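Clelto two-arm kit: gripper fingers and wrist cameras
Forum: Hardware / Arms and grippers
Page 1 of 1

hexkey_dan
Has anyone here run the Clelto two-arm kit with the stock fingers on glazed ceramics? I have a quote from Viltetti for the full package: both arms, parallel grippers, wrist cameras, mounting bar, fixed overhead camera. The listing says "suitable for household objects," which could mean anything. I need mugs and cups, mostly by the body, sometimes by the handle. The alternative is bare arms and making my own fingers, which I would like to avoid.

torsion_spring
Short version: arms fine, stock fingers fine on matte objects, marginal on wet glaze. Documentation is thin. The wiring diagram in the manual is for the previous revision, so check the connector at the elbow before you power anything.

mbrandt
Disagree on marginal. I had the stock pads on for most of November and the slips I got were from closing too far off center, so the jaw pushed the mug before it gripped it. Fix the approach and the pads are adequate. Before spending money on fingers, spend an evening on the hand-eye calibration.

torsion_spring
Your mugs were dry and straight-sided. Mine taper. With a tapered body the contact patch on a flat jaw is a line, and calibration does nothing for that.

hexkey_dan
Any pictures with real dishes? The ones on the Viltetti page are all foam blocks.

kp_servo
I can help with that. Dish rack work, mugs and cups, views from the wrist and from the fixed camera. Full size, not retouched.

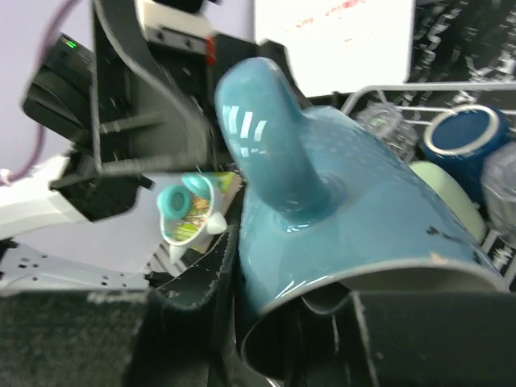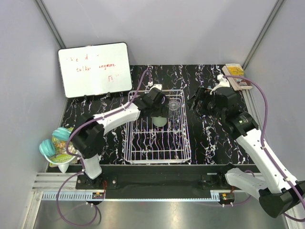
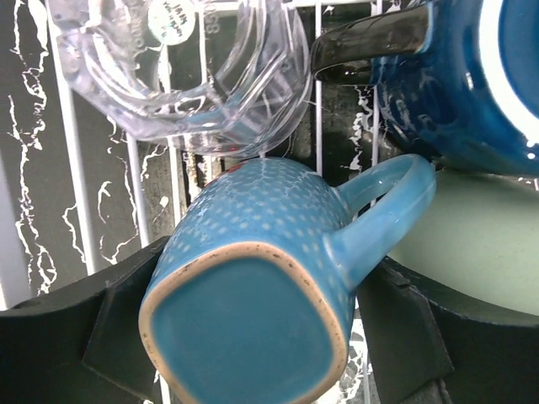
Karlijn Dierckx
The thing I would look at before the fingers is the cable routing. On my kit the wrist cable had too little slack at full roll and the camera dropped out 3 times in the first week. I added a loop and a strain relief and it has been stable since. Viltetti sent the clips free of charge but took 20 days to do it.

mbrandt
Same fault here, one arm only. Reseating the connector fixed it for me, no clips.

hexkey_dan
Useful, thanks. kp_servo, what is your opinion on the wrist view once the jaws are closed on something large? It looks like a mug takes up much of the image.

kp_servo
It does. At close range the wrist camera tells you a lot about the contact and the handle and much less about where the rack is. I would not plan a placement from it alone. Use the fixed camera for the rack and the other dishes, wrist for the last part of the approach. If you only have the budget for one extra camera, put it on the side opposite the fixed one.

torsion_spring
Agreed on that. Clear plastic is the other problem. Reflections on a transparent cup defeated the depth module I tried. Plain color did better.

mbrandt
Which depth module?

torsion_spring
Brodivora, the small one. Returned it.

mbrandt
Then that is a sensor complaint and should not count against the kit. I use color only and have no trouble with clear cups as long as the lighting stays put.

hexkey_dan
What about replacement pads? The quote lists them at 6 per bag with no part number.

Karlijn Dierckx
Wouters sells a pad sheet you cut yourself. The adhesive is better than stock. Clean the jaw face with alcohol first and leave it under a clamp overnight. Edges still wear before the middle does, so round the corners when you cut.

torsion_spring
Second that, and cut them 2 mm short of the fingertip or they peel on the first rack wire you touch.

hexkey_dan
OK. Asking Viltetti for a revised quote without the depth option and with the current wiring diagram in writing. Will post the part numbers when I have them.

mbrandt
Ask them for the camera bracket drawing as well. Mine arrived with a different hole pattern from the one in the manual.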